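Drallby Data Room, Plistolville
Checklist before and during a recording block, two-arm robot, laundry tasks
Version for October

Please read the comments also, not only the check lines. Many of the comments were written after something went wrong, and I tried to write them so that a new operator can understand them without asking. Where the check line and the comment do not agree, follow the check line and write to me.

The marks are: OK, FIX (corrected before the block started), STOP (block not started). An empty box is counted as STOP.

Part A. Room and floor

A1. Walking path from the door to the operator desk is free. OK
Comment: Bags go on the hooks, also when you stay only five minutes.

A2. Carpet tiles are flat, no raised edges in the area of the feet. OK
Comment: Press the seams with your shoe. If a tile moves, mark it with tape and tell the building office. Please do not glue it yourself.

A3. Loose cables on the floor are known and are out of the way of the feet. FIX
Comment: "Known" means that you can say where both ends are. A thin cable is easy to miss on the striped carpet, so walk slowly and look from two sides.

A4. Chairs, tables and small devices stand outside the reach of the arms, or they are part of the task. FIX
Comment: The reach is bigger than it looks when the arms are folded. Use the reach card from the Sjöberg folder and measure from the shoulder. The card says 700 mm for the inner zone. Nothing that can break is allowed inside the inner zone, also not for a short test.

A5. Emergency stop is tested by the person who will hold it. OK
Comment: Not by the person of the block before. Press, wait until the status line says stopped, release, and then do the restart from the desk.

Part B. Hands, sleeves and wrist cameras

B1. Fingers open and close fully on both hands, three times, without noise. OK
Comment: A small click at the end of closing is normal. A click in the middle is not normal. Write which finger.

B2. Finger pads are clean and sit firmly. OK
Comment: Lint from towels collects at the edge of the pad. Use a dry cloth. Alcohol makes the pads slippery for the first minutes, and then the first episodes are different from the others.

B3. If a fabric sleeve is fitted, it does not go into a joint and does not cover a pad. FIX
Comment: Pull the cuff back until the knuckles can be seen, then bend the wrist to both ends and look again. The knit is soft and it walks forward during work. Check it again after each 30 minutes.
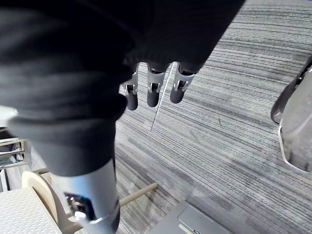 B4. Wrist camera view is stored as a reference still before the first episode. OK
Comment: Open the hand to the start position, hold still for two seconds, and save. The fingers and the thumb must both be inside the view. If the thumb is missing completely, the camera mount has turned and the block is STOP. In the summer we lost 211 episodes in this way. The mount had turned only a little each day and each operator believed that the view was the same as yesterday.

B5. Fabric in the wrist view is noted in the block sheet. OK
Comment: Write the color and how much of the view it takes: less than a quarter, up to a half, or more. We keep these episodes, but the training people want to filter them. Do not cut the sleeve to make the view better. This was done once.

B6. Screws of the joint covers are tight. OK
Comment: By finger and by eye, not by screwdriver. If one is loose, use the small torque key with the green handle.

Part C. Head camera, arms and basket task

C1. Both hands are in the head view when the basket is carried. OK
Comment: It is permitted that the far side of the basket leaves the view at the top. It is not permitted that a hand leaves the view for more than one second. Tilt the head before the lift, not during it.

C2. Grip is on the rim or on the side wall, one hand on each side. OK
Comment: Please do not put the finger tips through the small holes in the wall. It holds well, but the hand cannot let go in an emergency stop, and the policy learns it very quickly from only a few examples.

C3. Clothes are fully inside the basket before the lift. OK
Comment: A sleeve that hangs over the edge can be stepped on. If you see it after the lift, put the basket down, label the episode "reset", and begin again. Do not correct it with your own hand while the recording is running.

C4. Clothes are changed between episodes according to the list. FIX
Comment: The list asks for one dark and one colored piece in each load. We have too many loads with only white towels, 417 of the 638 accepted episodes. Please take from the mixed box first. Prints on shirts are welcome, but no names of real people and no school names.

C5. Arm cables have free length at the wrist and at the elbow, and no cable hangs where a foot can catch it. STOP, then FIX
Comment: Lift both arms to carrying height and look down between the legs. A cable that is fine when the arms are low can make a loop when they are high. On Wednesday I stopped the block for this point and fastened the loop again before we went on. I ask everybody to do the same, even if the plan for the day is full.

C6. Tape bands on the upper arms are complete, no open ends. OK
Comment: An open end collects dust and then fabric. Replace the full band, do not put new tape on old tape.

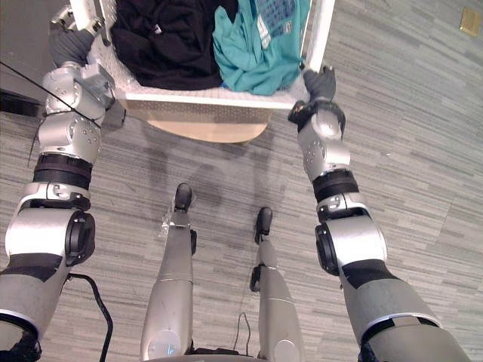
Part D. Recording and labels

D1. Clock of the desk computer and clock of the robot agree. OK
Comment: The difference must be shown in green in the Vadari panel. Yellow is not OK, even if the recording starts.

D2. Each episode has one of the four end labels: done, reset, dropped, stopped. OK
Comment: "Dropped" is not a shame for the operator. We need these examples too, and a dropped basket with the label "done" makes more damage than ten missing episodes.

D3. First and last episode of the block are played back in both views. OK
Comment: At normal speed. Fast playback hides short freezes in the picture.

D4. Break of ten minutes after each 50 minutes of teleoperation. FIX
Comment: The operator worked 65 minutes without a break because the last load was nearly finished. I understand it, but the sheet shows that the quality goes down after 50 minutes.

Part E. Closing

E1. Arms are parked, the basket is on the shelf, stop button is pressed.
E2. Block sheet is signed and in the tray before 5:30 p.m.
E3. Open points for the next block:
- new cable clips for the left side, ordered
- torque key goes back in the drawer, it was again on the window sill
- mixed box needs more dark pieces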